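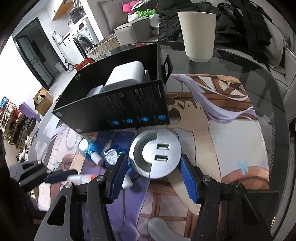 Paula Grecu wrote in to ask whether the pads really have to face each other dead on before you close the jaws, or whether a little twist is all right, as hers came out with one pad sitting slightly proud of the other and she didn't much feel like taking the whole linkage apart again. A little twist is fine, Paula! Please leave the linkage alone for now and read through to step 6, where we square things up with the pads already on. You may well find that a quarter turn on one screw is all it wants.

Section 4. First grips at the table

By this point you should have two finished hand grippers, left and right, with the pivot screws in and the handles closing smoothly. If yours still grate or catch, go back to Section 3 and do the running-in over again. It is dull work, but it goes quickly with the radio on, and everything in this section is so much nicer with a gripper that moves freely.

You will need:

Both grippers, pads fitted
The small hex key from the parts bag
A soft dry cloth
A handful of household things to pick up, of different shapes and weights
A table you can reach from all sides

Any table will do. We do most of our trying out on a round glass one with a printed mat under the glass, and it has taught us a lot about reflections and slippery starts. If you have a choice for your very first evening, though, put a tea towel down. Small things stay where you set them, and you won't hear that horrible click every time a fingertip touches down.

CAUTION: The links close like scissors. Keep your fingers out from between them whenever somebody else has hold of the handle, and don't let children work the handle while you are adjusting screws. Use only things that are unplugged. Chargers and power adapters are very good practice pieces, but they come out of the wall first, always.

1. Wipe both pads with the cloth. Use it dry. Soap leaves a film in the ribs that takes ages to get out, and Traian Oprea and I spent the better part of a November evening with a toothbrush learning that.

2. Open the jaws all the way and measure between the pads. On the Mustden pattern you should get 80 mm. If you built from the older Clelevix drawings the number will be smaller, and that is all right for everything in this section except the box exercise at the end.

3. Set something low and round in front of you, a desk grommet hub for instance, or the lid of a jam jar. Come down over it slowly with the jaws open and stop when there is a pad on either side. Don't close yet. Look at it from your own eye level and then from the side, and see whether you are as well centered as you thought you were. Most people are off toward their stronger hand.

4. Now close, gently, until both pads touch. If the piece slides before you have hold of it, one pad is arriving early. Make a note of which one, open up again and try twice more before you reach for the hex key. Round pieces with hard edges do wander a bit on glass, even with a perfect gripper.

Note: Try it with the flat side and then with the curved side. A recess or a port in the wrong place can make a good grip feel like a bad one.

5. Lift the piece a hand's width, hold it while you breathe in and out, and set it down again. Setting down is the part worth practicing. Let the piece meet the table first and open the jaws afterward, slowly, and you'll soon stop hearing the thump.

6. If one pad still arrives early, loosen the screw behind it by a quarter turn, close the jaws on a flat-sided object, and tighten the screw again while you are still gripping. The flat sides pull the two pads parallel for you. Viorica Oprea likes to use a deck of cards in its box, and I have borrowed the trick ever since - it has just enough give.

CAUTION: Never go past snug on the pivot screws. A screw that is too tight feels lovely and firm in the hand and will wear an oval hole in the link by the end of the winter.

7. Move on to thin, upright pieces. Pick up a flat charger or something of that sort by its two narrow sides, so that it stands between the pads with its face toward you. Keep the grip low if the piece is top-heavy.

8. Bring in the second gripper. Hold your upright piece still with one hand and, with the other, close on something lying farther off, a power adapter perhaps, with the prongs turned whichever way they happened to fall. It feels like patting your head and rubbing your stomach at first, and everybody drops things. Clear a bit of room between the two pieces if the jaws keep knocking together.

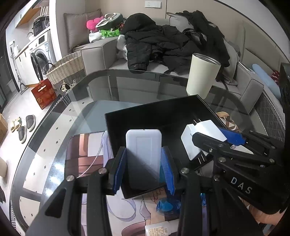 9. Swap hands and do step 8 again. The weaker hand needs the practice more, and you'll be glad of it when we come to passing things across in Section 5.

10. Finish with the box. Take a small product box with a loose lid or flap, hold it steady with one gripper, and lift the contents out with the other. Boxes up to 133 mm long are comfortable. Anything larger tends to tip unless you lean it against something heavy.

Putting things away

Open the jaws to their widest and leave them that way overnight. Pads left pressed together pick up a flat spot along the ribs, and you will feel it in step 4 the next time. Hang the grippers up by the handle if you have a hook to spare, or lay them on their backs on a shelf.

Spare pads are in the envelope marked Wokley at the bottom of the kit, and if your envelope is missing, as happened to Emilian Nedelcu, just write to us and say which side you need. Left and right are cut differently.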